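Clekovska Garment Rail: Set-up and Use
Section 4. Loading the rail

Read this section before hanging garments for the first time. The rail must already be fixed to both uprights (Section 3).

4.1 Patterned garments

1. Turn the garment right side out and close any fasteners.
2. Hold the hanger by its thin rod, close to the garment, and check that the hem falls straight. Camouflage print hides creases, so feel along the seams as well.
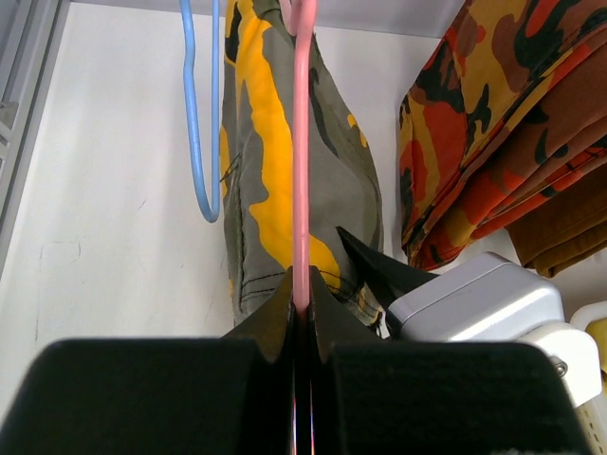

3. Place the hook over the rail from the front.

CAUTION: Do not load the rail beyond 30 kg. Wire hangers bend under wet clothing.

4.2 Folded garments

1. Fold the garment once lengthwise.
2. Drape it over the hanger bar with both ends hanging toward the table. The red and brown pieces are hung this way.
3. Leave 2 cm between the lowest fold and the table surface.

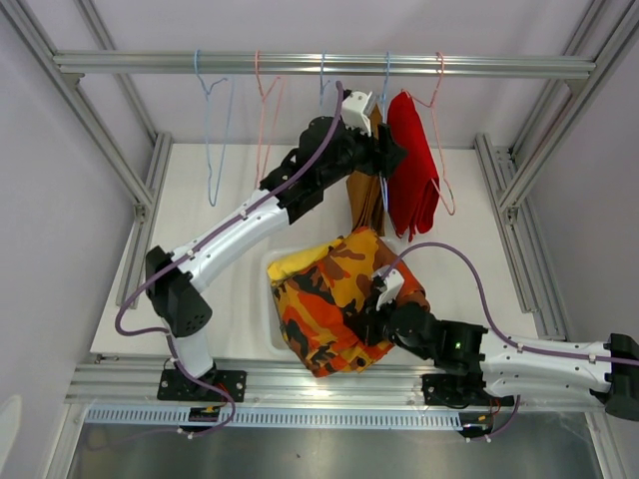 Aguirre asks whether the folds may touch the table. They may for short periods, but the lower edge will crease.

4.3 Empty hangers

1. Keep unused hangers at the left end of the rail, with the loaded ones to the right.
2. Separate hangers that have crossed, such as the pink and light blue pair, before adding a garment.

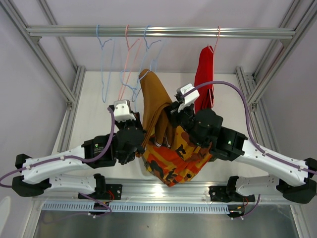
3. Lift each hook clear of the rail when moving it. Sliding scratches the groove.

4.4 Bulky garments

1. Gather the garment over the table and find the top edge.
2. Raise the top edge toward the rail and let straps or tabs hang free.
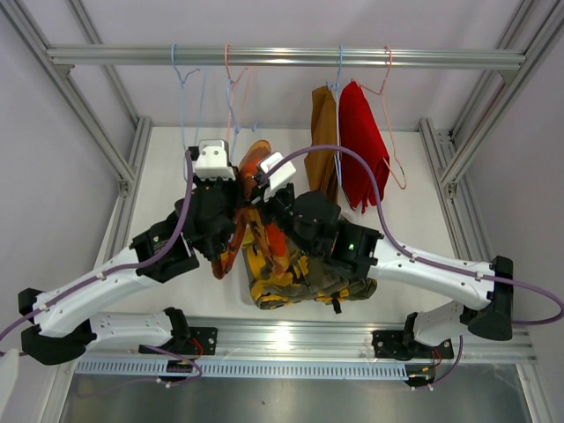

4.5 Spare parts

Replacement hangers: order no. 620, Hamidero, Flistasgate.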